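How to check a desk before you buy it used

Sellers love the word "sturdy." Ignore it. Put both hands on the near edge and push sideways, hard. If the top sways, the bolts are loose or the threads are stripped, and only one of those is cheap to fix.

Next, lift any mat or runner. Stains live under there. A Patwood listing I followed up in April promised "like new" – it had a burn the size of a saucer.
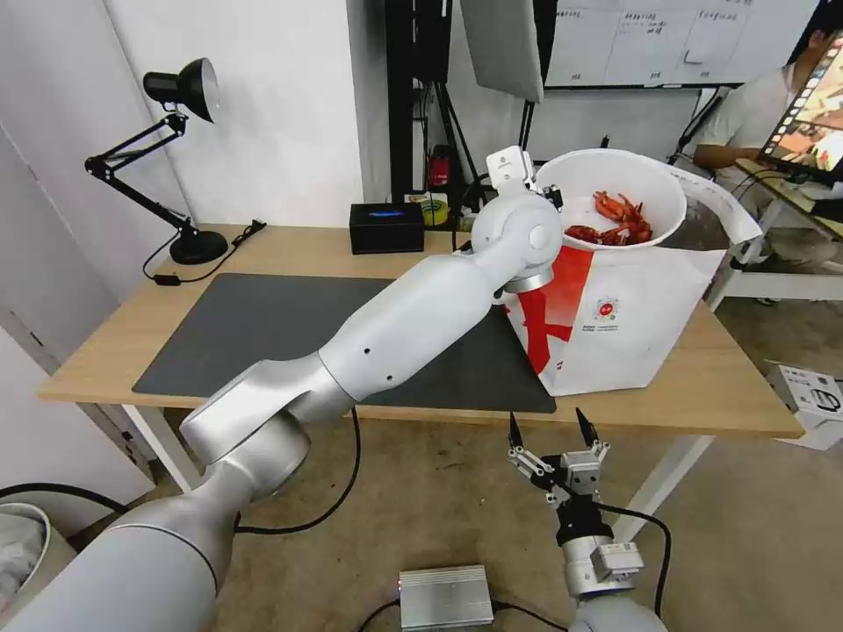 Heike Gerlach disagrees about the push test: a desk on a bumpy floor will rock however good it is, so slide folded card under the short leg first, then push. Fair enough, though I'd still want to see the bolts.

Last, measure. Listings round up, and a top sold to me as 800 mm deep came out at 788. Bring your own tape.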